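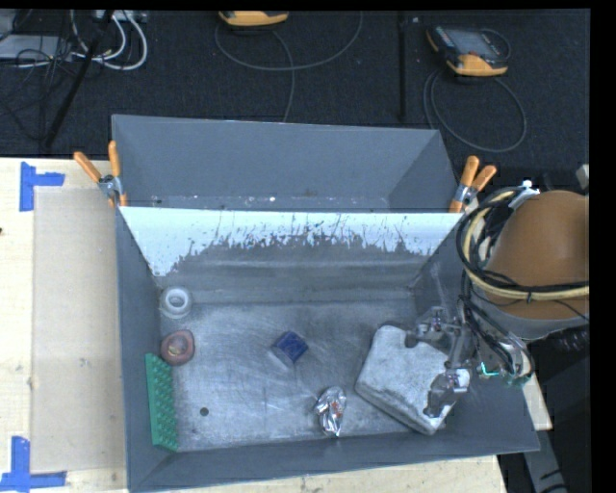 The Bin at the End of the Day

Every household has one container where the leftovers go. In most homes it is a kitchen drawer. At the Serow toy and craft library, it is a pair of gray metal bins on a wooden table, and on a busy afternoon they fill faster than the shelves do.

Leszek Borkowska has run the library for 10 years out of a former upholstery shop. Members pay a small yearly fee and borrow what they like: building sets, puzzles, play food, sewing kits, the odd board game. The catalog lists 1,665 items. What it doesn't list is what comes back between them, at the bottom of a tote bag or inside a boot.

"People return the set and then they empty their pockets," Borkowska says. "I don't ask. It goes in the bin and I look at it after closing."

A bin might hold a long green studded block, a small dark blue cube, a silver foil wrapper crushed to a point at one end, and something reddish-pink that looks like a doughnut. None of it arrives with a label. The wrapper is easy. The rest has to be matched to something, or kept until it can be.

Borkowska likes metal for this job. Plastic tubs cracked along the rim after a couple of winters in the unheated storeroom, and cardboard was worse. The bins came from a bakery supplier that was closing down, and the years have been hard on the finish. The pale band along one upper wall has flaked down to the gray underneath, and the floor is scratched all over. He has thought about repainting and decided against it. Paint chips end up in the toys.

Sorting starts a little after 6 p.m. and is mostly done by Adesuwa Chukwu, who used to manage returns for a shoe store. Her method is simple. Trash goes first. Then anything with studs, holes or pegs, since those pieces nearly always belong to a set somebody will want complete. Single shapes come last — cubes, rings, balls, blocks with no obvious partner.

"A cube is the worst," she says. "It could be from a stacking game, a counting box, a pattern set. I've carried one in my apron for a week."

Pieces that can't be placed go to a shelf in the back, in jars sorted by color. They stay there for 4 months. In March the jars are tipped out on the carpet and members are invited to come look, and a fair number of puzzles and games get put back into circulation that way. Whatever is left goes to the craft corner, where it turns up again in collages and on the lids of painted boxes.

Chukwu has some advice for people who want to try this at home. Pick one container, and pick one you can see into from above. A wide, open bin beats a deep one because you don't have to dig. Don't put dividers in it. Dividers mean deciding where things go as you drop them in, and by dinnertime few people want to decide anything. Empty it on a set evening and give yourself 20 minutes.

She is less strict about tape. A roll will wander into any bin eventually, she says, and she leaves it until she needs it.

The library is open afternoons year-round and takes donated building sets, complete or not. Instructions are welcome but not required.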